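Julián Vallejo folds his clothes on the bed, and he has no wish to change this. "A table is too hard and too small," he says. "On the bed I can put the whole heap at the far side and pull the things to me, one after another."

We met in Flelville to speak about housework for our June pages. He has lived there for 11 years.

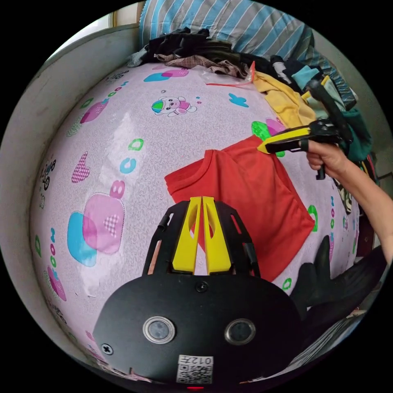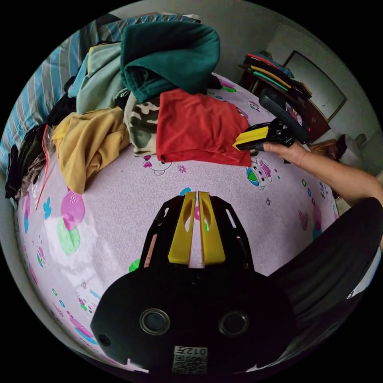
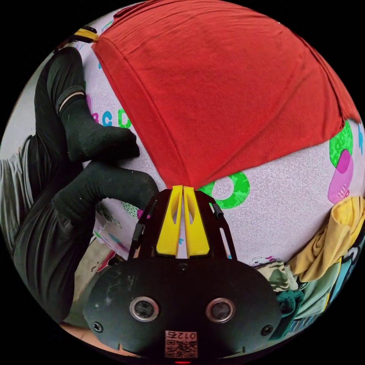 Folding day on the pale sheet with the cartoon figures. Something red in all three.

I asked him where he begins. "With a T-shirt, always. It is flat and it forgives you." Trousers come later, and fleece at the very end — it takes so much space that he does not want it under his elbows. Socks he does not fold at all. He puts them in pairs and throws them in a drawer.

The sheet is older than many of the shirts. Vallejo likes it for its letters and hearts, although he admits that a plain one would be easier for the eyes. "Sometimes I lose a small sock between the drawings. Then I sleep on it."

He learned his way of folding from Ľubomír Čierny, with whom he once shared a flat in Juvitz. Čierny folded every shirt in three, sleeves inside, and became quite angry about hoods. "We had one shelf for two persons," Vallejo says, "so he was right to be angry."

Does he iron? "For weddings." And how long does a full heap take him? He thinks for a moment. "One radio programme, if it is a good one. When it is boring I am faster — I want to go to the kitchen."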